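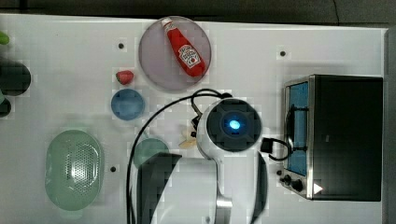 주방 소형용품 업체 룬아리(Lunari)는 조리대와 식탁용 정리 규격 '데스틴(Destine)'의 2차 개정안을 2026년 3월 3일 공개했다. 개정안은 접시, 컵, 채반처럼 바닥 면적이 다른 용기를 한 상판에 함께 둘 때의 배치 기준을 다룬다. 기존판은 용기를 종류별로 묶었으나 개정판은 내용물이 놓이는 위치를 우선한다. 흰 상판에서 케첩병이 둥근 접시 위에 비스듬히 누워 있고 딸기는 그릇에 담기지 않은 채 상판에 놓인 상태라면, 개정안은 이를 '미분류 2건'으로 기록한다. 병류는 세워서 상판 뒤쪽 열에, 낱개 식품은 가장 가까운 오목 용기에 넣는 것이 원칙이다. 타원형 채반은 세척 전 식품 전용으로 지정해 다른 용기와 겹쳐 쌓지 않는다.

규격 작성을 맡은 일라리 옥사넨은 "접시는 평면 용기로 분류되며 병의 보관 위치로 인정하지 않는다"며 "누운 병은 뚜껑 상태와 관계없이 이동 대상"이라고 설명했다. 이동 순서는 병, 낱개 식품, 빈 용기 순이다. 순서를 바꿔도 최종 배치는 같지만 용기를 두 번 옮기는 경우가 늘어난다.
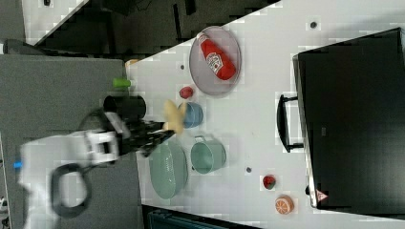

개정안에는 품목표도 포함됐다. 등재 품목은 기존 202개에서 347개로 늘었으며, 추가분은 대부분 소형 용기와 모형 식품이다. 모형 식품은 실제 식품과 같은 분류 번호를 쓰되 번호 뒤에 별도 기호를 붙인다. 손잡이가 있는 냄비는 손잡이가 상판 모서리 밖으로 나오지 않도록 두고, 가열 기기 옆면과는 약 25cm의 간격을 둔다. 상판에 구멍이 있을 경우 바닥 지름이 작은 컵은 구멍 위를 피해 놓는다.

원통형 용기의 가장자리 배치 기준도 바뀌었다. 기존판은 높이만 따졌으나 개정판은 높이와 바닥 지름의 비율을 함께 적용한다. 비율이 기준을 넘는 용기는 상판 안쪽 열로 옮긴다. 뚜껑이 분리되는 용기는 뚜껑을 별도 품목으로 세지 않는다.

검토에 참여한 수납 설비 업체 컬버그(Cullberg)의 빌호 세팔라는 품목표의 색상 항목을 삭제하자는 의견을 냈다. 같은 용기가 조명에 따라 연녹색이나 회녹색으로 기재되는 사례가 있다는 이유다. 룬아리는 색상을 참고 항목으로 남기고 형태와 최대 폭을 필수 항목으로 올렸다. 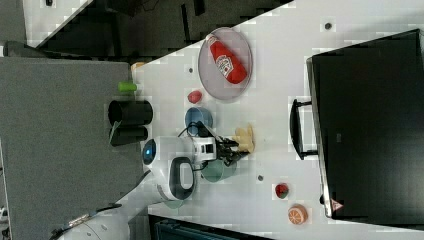
생활·주방 > 규격 동향

적용 일정은 두 단계로 나뉜다. 품목표는 공개와 동시에 적용되고 배치 기준은 7월부터 적용된다. 기존판으로 작성한 배치도는 재작성하지 않아도 되지만 품목 번호는 새 표에 맞춰 고쳐야 한다. 유통사 석(Seok)은 자사 식기 세트의 포장 안내문에 새 품목 번호를 표기할 계획이다. 접시와 대접의 경계가 되는 테두리 높이는 이번 개정에서 확정되지 않았으며, 룬아리는 배치 기준 적용 전까지 관련 의견을 받는다.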